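Quiénes somos

Koltano es un taller de clasificación y reutilización de juegos de construcción. Recibimos piezas sueltas de colegios, ludotecas y familias, las separamos y las volvemos a poner en circulación en lotes ordenados. Empezamos en marzo con 2 mesas prestadas y hoy trabajamos con 72 centros.

Qué hacemos

Casi todo lo que llega viene mezclado: bloques de varios sistemas, envoltorios, tapones, tubos y restos de otros juegos. El primer paso es separar por color. El segundo, retirar lo que no es un bloque. Para eso usamos bandejas de plástico con reborde: una grande para las piezas y otra más pequeña al lado para lo que se aparta. Después se revisa cada pieza, se lava y se pesa.

Los lotes terminados se preparan en tres formatos. El más pedido es el Podport, una caja de unas 91 piezas de un solo color, pensada para aulas de infantil. También hay lotes mixtos y bolsas de repuesto con piezas largas, que son las que antes se pierden.

Cómo trabajamos

La clasificación se hace siempre sobre mesa clara y despejada — las piezas pequeñas se ven mejor y caen menos al suelo. No mezclamos colores en la misma bandeja. Lo apartado se guarda hasta cerrar el lote, por si el centro lo reclama.

Las piezas rotas no se venden ni se regalan. Se acumulan y, al llegar a 50 kilos, se envían a reciclar.

Dónde estamos

El taller ocupa la planta baja de la nave Sjöberg, en el polígono Griltus. Se puede entregar material por las mañanas, con cita. El responsable es Arnulfo Cuadros, que atiende también las consultas de los colegios.

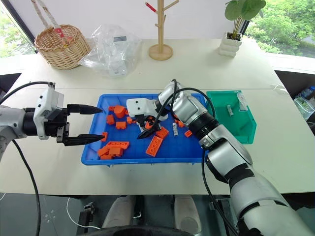

Clasificación de bloques naranjas en la bandeja azul; en la verde, las piezas apartadas.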